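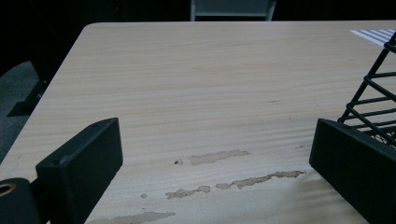 4.2 Collecting the table-setting examples

It is often claimed that hand-held grippers make demonstrations cheap. We are not convinced. The Serrano set was recorded by people working at a table with a gripper in each hand, moving utensils between a wire basket and a place setting. We kept 1,114 episodes. That number says little about how much a policy can learn from them, and earlier papers, our own Pistell report included, have leaned on such totals too heavily.
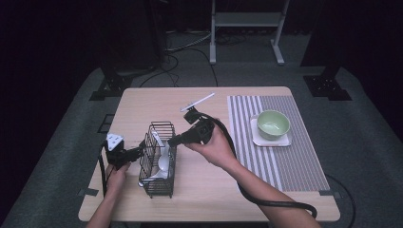
Much of the difficulty lies in what counts as a good example. A person corrects a poor grasp without thinking, and the correction is logged as if it were part of the task. We asked 2 reviewers to label the same 40 episodes for hesitation, and they disagreed often enough that we dropped the label. Filtering by episode length was no better - it mostly threw out careful work. Thin utensils are a special problem, as the fingers hide much of the contact from the wrist view.

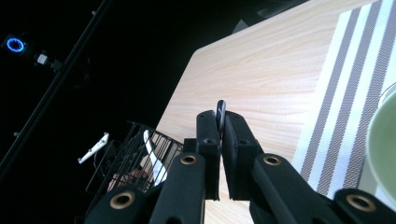

Figure 4. Wrist view with the jaws closed on a thin, dark object; striped placemat at right.

We therefore treat the wrist view alone as weak evidence of a secure grasp, whatever the gripper width reading suggests. Whether adding the head view fixes this is less clear than we had hoped. Gains reported in Section 5 shrink when the placemat is moved, and we suspect the policy has learned the layout of our table at least as well as it has learned to handle a spoon.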